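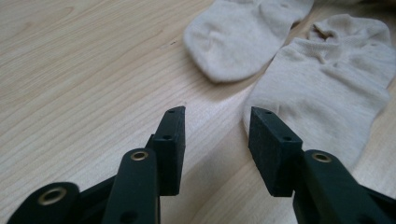 Every household I have lived in has had a bag of single socks, and every one of those bags was being kept on the theory that the missing halves would come home. They do not come home. What you need is a system for the laundry that stops the bag from filling up in the first place, and the one below has held up in my house for over 29 months, through two moves and one teenager. The two pale off-white socks on the tabletop are what it's for: a light sock, then another light sock, with no third one wandering off to start a new life behind the dryer. It takes an afternoon to set up. After that it asks very little of you, though it does ask it every week.

What you'll need

A flat surface you can get at from two sides. A table is good. A bed is fine until you want to go to sleep.
The bag, drawer, box or shameful pillowcase where your singles live.
A mesh wash bag for each person in the house. I use the zippered kind from Jindico, but any will do if the zipper has a little flap to tuck into.
A laundry marker.
A second bag, for rags.

Step 1: Empty everything

And I do mean everything. Go through the drawers, the gym bag, the suitcase you haven't unpacked, the coat pockets if you have small children, and the inside of the duvet cover. Duvet covers eat socks. They also eat pillowcases and once, in our old place in Sestard, a library card. Pull back the couch cushions too. Do this before you sort a single thing, or you'll have the whole table laid out beautifully and then find eleven more under the bed.

Wash whatever you find before it goes on the table. You'll be handling all of it.

Step 2: Sort by color, then by height

Start with color, in big lazy piles: dark, light, loud. Don't try to match yet. Matching as you go feels efficient and is how you end up holding a navy sock at arm's length at 11 p.m., trying to decide if it's black.

Once you have your three piles, split each one by height. Ankle, crew, knee. At this point most of the pairs find each other without your help.

Do the dark pile in daylight. My neighbor Johannes Nel sorts his by the kitchen window at noon and claims he has not worn one black and one navy since he started. I have seen him at the bus stop and would put it at a lower success rate than that, but the principle is sound.

Step 3: Match by the cuff

People match socks by looking at the foot, and the foot is the part that lies to you. Heels fade and soles go gray at their own speed. Look at the cuff instead. The ribbing, the width of the band and how much stretch it has left will tell you if two socks started out together. Lay one on top of the other with the cuffs lined up, give both a gentle tug, and see if they spring back about the same.

If they're the same make and color but one is plainly older, call it a pair and move on. You are not curating a museum.

Step 4: Deal with the leftovers

You'll have some. I had 36 the first time, which I bring up only so you feel better about yours. Put them in a bag, write the month on the bag with the laundry marker, and hang it somewhere near the washer. Mine said November. When two months have gone by, anything still in there becomes a rag.

This is the hard part, and I understand. Some of them are very nice socks. I had a single green wool one that I'd bought on vacation and kept for years out of respect. It now does the window blinds, and does them well.

Good second jobs for a single sock:

Dusting blinds and chair rungs, worn over the hand.
Covering a doorknob that bangs the wall.
Holding rice, tied at the top, as a warm pack. Cotton only, a minute in the microwave, and stay in the room with it.
Slipping over the feet of a heavy chair you want to slide across a wood floor.
Wrapping a glass ornament before it goes in the attic.

Step 5: Wash them in the bag

Here is the whole trick, such as it is. Everyone gets a mesh bag with their initials on it. Socks come off at night and go straight into the bag. On wash day the bag gets zipped and thrown in whole, then dried whole. A sock that never leaves the bag can't get stuck to the drum, or the door seal, or the inside of a fitted sheet.

Don't stuff it. A bag packed tight comes out of the dryer with a damp lump in the middle. Two-thirds full is plenty. If someone in your house goes through more socks than that in a week, give them a second bag and perhaps ask a few questions.

The first week, the bags will hang there empty while the socks sit on the floor directly beneath them. Stay calm. I told my family that I would wash what was in the bag and only what was in the bag, and by the third week somebody ran out and the matter settled itself.

Step 6: Fold, don't ball

Rolling a pair into a ball and turning one cuff over the other is satisfying, and it stretches out the cuff. Lay the two flat together, fold the toes up to the ankle, fold once more, and stand them in the drawer on edge. My sister-in-law, Thandeka Tshabalala, uses a shoebox lid as a divider and can see all her socks at once. I did hers for a week out of spite and have been doing it ever since.

Buying fewer kinds

If you want to cheat, and I recommend it, buy one kind of plain sock in one color and stop there. Any sock then goes with any other. Get a whole new set at the same time so they wear down together, and keep the fun ones to a number you can remember.

A word on gadgets. There are clips, rings and little plastic discs sold to keep pairs together in the wash. I tried the discs. They worked fine until they were lost, one at a time, and I now have a bag of single discs.

Questions I get

What about baby socks? Smaller mesh, same rule. Check the door seal after every load anyway.

Can I safety-pin them? You can, with a rustproof pin through the cuff, if you don't mind the holes.

Where do the missing ones go? Pull out your lint trap and shine a flashlight down there. Then look under the washer. I found four, a guitar pick and a quantity of dog hair that could have been a second dog.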